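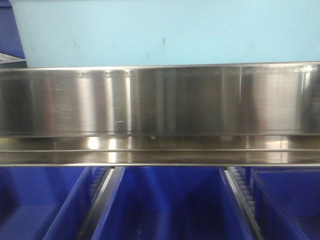
[flumero-plan] 回复：分拣工位第二阶段预算，八月前要定的几项

发到：flumero-plan 列表
时间：下午 4:20

各位好，

前一封信里问到的几件事，我合在一起回。原信引在下面，删掉了签名和转发的部分，其余没动。

> 各位：
>
> Flumero 的第二阶段预算现在卡在分拣工位这一块。上次会上大家同意加一台机械臂，但配套的东西没有列全，财务那边退了回来，要求把每一项写明用途、供应商和交货周期。
>
> 我手上的问题有这些：
>
> 一、机械臂是买还是租。Rimeo 两种报价都给了，租的那份里包含保养，买的那份不含。
>
> 二、蓝色料箱要不要换。Drendaletti 推荐我们换成他们的新型号，说开口更宽，抓取失败会少一些。我没看到数据，只看到了宣传页。
>
> 三、不锈钢挡板反光的问题算不算在这次预算里。做视觉的同事说反光影响识别，维护组说那是灯的事。
>
> 四、备件留多少。上一阶段备件一项写得很粗，最后有两次是从别的项目借的。
>
> 请尽快回，最好能在八月之前定下来，过了八月这笔钱就要重新申请。

下面按原信的顺序回。金额都是不含税的，单位是元。 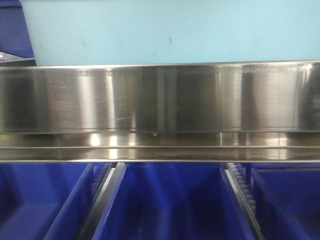
Cao
Flumero 项目，设备规划与采购

一、机械臂

我倾向先租。理由主要在时间上：Rimeo 给的交货周期是 6 周，租和买一样，但是租的合同里写了安装和首次标定，买的话安装要另外排人。我们自己能做标定的同事这段时间都在另一条线上，排不出来。

租期先签短的，到期可以转购买，已付的租金能抵一部分，抵多少合同草稿里还是空着的。我已经请 Rimeo 把比例填上再发过来。没有填之前请不要签字。

另外请注意，两份报价都不含末端夹具。夹具单列一行，不要并到机械臂里去，上一阶段就是并在一起，后来换夹具时找不到对应的预算科目。夹具的选型等料箱定了以后再做，箱口尺寸不变的话，现有的图纸可以接着用。

安装底座也要问清楚。Rimeo 的标准底座是落地式的，工位旁边的地面有排水坡度，维护组量过，需要加垫板。垫板我们自己加工，费用走车间，不进这份预算。

二、料箱

不建议这次换。现有的蓝色料箱没有人报过破损，箱壁往里收，零件会自己往箱底中间聚，对抓取是有利的。开口更宽的新型号，外形尺寸也跟着变大，箱子之间的导轨和齿条位置就要重新调，一调就要停工位。

Drendaletti 的销售在电话里说可以免费借样箱试用，我答应了，但没有承诺采购。样箱到了以后放在旁边的台子上试，不要直接装到工位上。试的时候请把抓取失败的次数记下来，新旧箱用同一批零件，否则没有办法比较。记录表我放到共享目录里，名字叫“料箱对比”。

如果试下来确实有差别，可以放到第三阶段，届时和导轨一起做。

备用料箱要买几个同型号的，这部分我写了 2000，包括运费。颜色请统一用现在的蓝色，视觉那边的背景参数是按这个颜色做的，换颜色要重新采图。上次有人为了区分批次提过换成黄色，我理解这个需要，但区分批次可以用标签，标签贴在箱子外侧，不要贴到箱底。

三、挡板反光

两边的说法我都听了。挡板正面是拉丝的，带下面那道折边，折边比正面亮得多，灯一打就出亮斑，位置正好在料箱上沿附近。识别程序把箱子的上沿和亮斑混在一起的情况，日志里能查到。

可选的做法有三种。

第一种是给灯加漫射板。价格低，500 以内可以做完，不动任何结构件。维护组说下一次例行停机时就能装。

第二种是挡板表面做哑光处理。要拆下来送出去，我问了一家，费用大约 3000，时间上对方不肯给准数。挡板上的划痕会一起处理掉，这算是顺带的好处。缺点是拆挡板期间工位不能用。

第三种是改程序，把折边那一段从识别区域里裁掉。不花设备的钱，但要占视觉同事的工时，而且零件堆得靠近箱子后沿时可能会漏识别。

我的意见是先做第一种，费用列进这次预算。第二种写在备注里，注明视第一种的效果再定，金额也写上，这样真要做的时候不用重新走一遍申请。第三种请视觉组自己判断，我不替他们排。

顺便说一件和反光有关的小事。挡板下缘偶尔挂着水珠，我在现场也看到过。如果是清洗后没有擦干，请当班的同事擦一下再开机。如果是别处来的水，请维护组查一查，查的结果发到列表里。机械臂装上以后，线缆会从那一侧走，水的来源要先弄清楚，Rimeo 的保修条款里进水是不保的。

四、备件

按下面的办法列，每一项单独一行：

料箱，同型号同颜色，金额见上。
齿条和导轨的紧固件，从车间库存领，不写金额，但要写数量。
白色齿条，向 Drendaletti 要单件报价，目前他们只报整套。
夹具的易损件，等夹具选型以后补，先留空行。
漫射板，多买一块备用。

齿条这一项我特别提一下。整套的价格里含了一根我们用不上的横梁，我请他们拆开报，对方说要问厂里。如果拆不开，就考虑车间自己做，图纸上齿距是有的。谁手上有最新一版图纸请告诉我，我这里的那版没有标版本号。

五、原信没有问，但需要一起定的

培训费。Rimeo 的报价里没有写培训，我问了，对方说基本操作培训是含在安装里的，编程培训另外收费。我们至少要有人会改抓取点位，否则每次换零件都要请他们来。请各组报一下谁要参加编程培训，报了人数我再去要价格。

安全围栏。现有的围栏高度够不够，要等机械臂型号确定之后按它的工作范围核一遍。安全那边说可以先按最大型号估。我不太想按最大的估，估高了财务会问，估低了又不够。暂时的做法是围栏一行写“待核”，附上安全组的说明。财务口头上说可以接受，书面的我还没有拿到。

停机时间。漫射板、机械臂底座、线缆这几件事如果能排在同一次停机里做，就排在一起。生产那边请给一个可以停的时段，长短都行，我按时段去和 Rimeo 协调安装的人。交货周期从合同生效那天开始算，合同晚一周，后面就都晚一周。

接下来请大家做的：

视觉组，确认第三种做法做不做，并把日志里误识别的那几段导出来，我附在申请后面。
维护组，查水珠的来源，确认漫射板的安装尺寸。
生产组，给停机时段。
各组，报编程培训的人数。

预算表的新版我放在原来的目录，旧版没有删，文件名后面加了“旧”。请在新版上改，改过的单元格标一下颜色，不要另存到自己的电脑上再发邮件给我，上回合并了几份，有一份漏掉了。

对买还是租有不同意见的，直接回到列表里，不用单独写给我。

Cao

--
flumero-plan 邮件列表
退订或更改收信方式，请在列表页面登录后操作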